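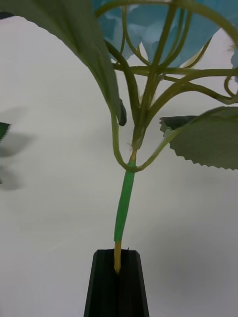 *Taped hydrangea stem standing in its holder at the arranging station.*

**Robotic stem handling in the arranging room: how should the work be divided?**

Posted by Domenica Plattner, May 6, 2023

Our company assembles artificial flower arrangements for hotels and offices. In March, management installed a robotic arm at one of the arranging stations, with a small camera mounted at the wrist. The arm is intended to take over the handling of single stems. I supervise the room, which has 29 employees, and I have been asked to submit a written proposal on how duties should be divided from now on.

Two matters remain open. The first is preparation. Employees have always corrected small faults as they worked, such as tape that stops short of the end of a stem or leaves that have folded over. They did this without recording it, and it was never listed as a task. The second is pay. Arrangers receive a rate per finished piece, and it is unclear how that rate should apply when part of the piece is handled by the machine.

I would be grateful for replies from workplaces that have already dealt with either matter.

---
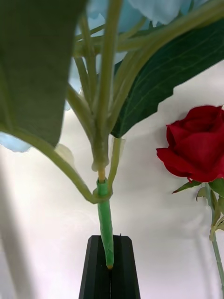
By **Hilde Postma** | Member, Workplace Practice board

I was responsible for a similar change at Kozan, where we produced silk flower displays. My recommendation is to settle the preparation question first, as the pay question depends on it.

A hydrangea stem is a demanding item for this kind of work. The large leaves sit directly beneath the flower head, and the stalks spread out and cross one another above the taped section. The lower stem is not uniform either: green tape covers part of it, and the yellowish core shows where the tape ends. A person adjusts to such differences without much thought. At our site the arm did not, and employees at the next table were left to put things right. They were not credited for that time.

We took the following steps:

- Stem preparation was written into the job description as a separate duty, with its own hours.
- Every employee in the room received 10 hours of paid training at the station. Attendance was not limited to the younger staff, which had been the original plan.
- Any employee could stop the arm without asking a supervisor, and stops were not counted against the person who made them.
- Final shaping of the petals and leaves stayed with the arrangers.

On pay, we replaced the piece rate with an hourly rate for all staff assigned to the station. Those who had been our fastest arrangers stood to lose by this, and their earlier earnings were protected for up to 84 weeks. I would advise you to raise this point before the proposal is submitted – it caused more concern among our staff than the machine did.

I would also ask the arrangers to review the draft. Ours pointed out that the station had been placed where two people used to work facing each other, and that conversation in the room had largely stopped. It was later moved to the end wall.

---

**Thijs Meijer**

I agree with the above regarding pay. Please also check your employment agreement. In ours, a change from piece rate to hourly rate required written notice, and the notice period delayed everything.

---

**Lieven Geerts**

We have one at Amemport, for packing. It is satisfactory. Rotate the staff, otherwise the same person ends up next to it all day.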